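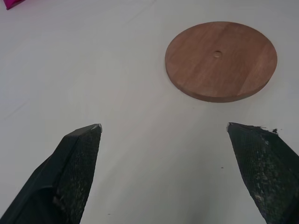 Shops should tell you what a thing is made of. Full stop, on the label, in words you can read standing up. I've been banging on about this since Ternbridge market reopened and I'm not done. Take a plain round of wood on a white table, reddish-brown, straight grain, little dimple near the middle. Lovely. What wood is it? Couldn't tell you. Could be stained, could be the real colour all the way down. And you'd be asked 28 quid for something like it with a tag that says "natural".

Natural what. Everything is natural if you go back far enough.

My neighbour Jiahui Qin bought a bread board last April, 45 pounds, and rang the shop to ask if it was solid or veneer. They didn't know. They offered to find out – three weeks, no call. She oils it anyway and hopes. That's where we've got to, hoping at our own kitchenware.

People say it'd cost small makers too much. Would it? A maker knows what they bought from the yard. It's one line. Species, finish, solid or not. Food has had to do far more than that for years and there are still plenty of small bakers about.

The big chains are worse tbh. I stood in the one in Trallach reading the back of a stool for ages and got four languages of "wipe with damp cloth" and not a word on what I'd be wiping. They can mange a returns policy of 2000 words. They can manage "beech".

So ask. Every time, at the till, even if there's a queue – sorry to the queue. And if they don't know, put it back on the shelf.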